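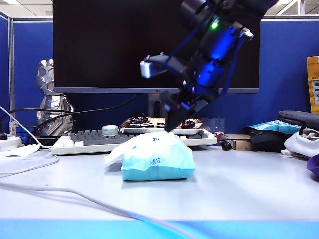 Caldeira 读书会 · 口述整理组

Wenard 方言童谣与摇篮曲集 说明文件

写在前面

您好，欢迎来到这个资料集。如果您是从读书会的通讯里点进来的，那多半已经听过里面的一两首了；如果您是偶然路过，也请坐下来慢慢看，这份说明写得有些啰嗦，还请多包涵。

Wenard 收的是老人们唱给孩子听的东西：摇篮曲、数数歌、拍手歌、骂懒猫的顺口溜，还有一些说不清算歌还是算话的句子。最早只是组里几个人回家过年，顺手用手机录了外婆哄小孩睡觉的声音，回来一放，大家都听得舍不得关，于是就一年一年录了下去。名字是早年起的，当时觉得念着顺口，后来想改也改不动了，文件夹里到处都是它。

里面有什么

目前一共 500 条录音，配有逐句转写的文本。其中 163 条另外附了讲述人自己的解释，比如某个词是什么意思，某一句是对着谁唱的，小时候唱到这里要不要拍手。这些解释我们尽量原样保留，连讲述人中途去关火、喊孙子吃饭的话也留着，听起来特别亲切（至少我们自己是这么觉得的）。

目录分成下面几块：

audio 录音原件，单声道，WAV 格式
text 转写文本，UTF-8 编码，一首一个文件
notes 讲述人的解释和整理人的补充
index.csv 总表，先看它最省事

总表里的各列

编号：与录音和文本的文件名一致，前后对得上。
题名：讲述人有叫法的就用他们的叫法，没有的取第一句。
类别：摇篮曲、数数歌、拍手歌、谜语歌、其他。“其他”这一类有点大，我们知道，以后慢慢拆。
方言点：只写到县一级，不写村名。
年龄段：讲述人录音时的大致年龄，以十年为一档。
备注：什么都可能有，请务必看一眼。

转写的规矩

方言字一直是最叫人头疼的。我们的做法是，有公认本字的写本字，没有的用同音字，并在后面加一个星号；实在找不到合适的字，就用方框代替，再在 notes 里注上国际音标。同一个词在不同的歌里可能写法不同，那是因为经手的人不同，Primus 版里统一过一遍，但肯定还有漏网的，您要是看见了，麻烦告诉我们。

衬词（哎、啰、嗬之类）全部照写，不省略，也不合并。有些老人一个“哦”能拖上好几拍，文本里只写一个字，长短请以录音为准。

唱错了重来的地方，两遍都留，用斜线隔开。起初有人主张只留“对”的那一遍，后来听得多了，发现两遍的词往往不一样，各有各的好，删掉哪一遍都心疼。

版本

Primus：第一个公开的版本，只收了摇篮曲和数数歌，文本统一校过一遍。
Ferholm：现在这一版。补进了拍手歌和谜语歌，总表新增“年龄段”一列，并改掉了前一版里两处把文件编号弄反的毛病。

下一版打算在十一月放出来，主要补 notes。如果到时候还没见着，多半是又卡在某个方框字上了，请再等等。

怎么用

文本可以直接用任何编辑器打开。如果在表格软件里看总表出现乱码，导入时把编码选成 UTF-8 就好了。想按方言点来听的话，先在总表里筛选，再照编号去 audio 里找，我们没有另外按地方分文件夹，怕同一首歌放在两处，改了这边忘了那边。

拿去上课、给孩子听、写文章引用，都欢迎，注明出处就可以。请不要拿去做商业用途，也请不要试图从声音或内容里推测讲述人是谁。录音之前我们都把用途讲清楚了，也得到了他们的同意；有几位后来改了主意，相应的条目就撤下了，所以编号中间会有空缺，文件并没有丢。

已知的不足

女性讲述人远多于男性，沿海的方言点也多于山里的，拿来做比较研究时请留心。部分早期录音背景声较大，鸡叫、电视、邻居打牌都有，我们没有做降噪处理，试过一次，连歌声里的气息都给抹掉了，怪可惜的。

另有 3 条谜语歌至今没有谜底，讲述人自己也忘了，只记得小时候猜中过。哪位家里的老人会唱，请一定来信。

致谢

谢谢每一位开口唱给我们听的爷爷奶奶。谢谢 Tiburcio Orozco 帮忙搭了最初的总表，还耐心地教会了组里好几位不太会用表格软件的长辈。谢谢读书会把里间那张大桌子借给我们，每逢星期一晚上，大家就围着它听录音、争一个字该怎么写，常常争到茶都凉了。

联系

勘误和补充请直接在页面下方留言，写上编号和您觉得应该怎么写，附一段您自己念的录音就更好了。回复由整理组轮流负责，有时会慢几天，但每一条都会看。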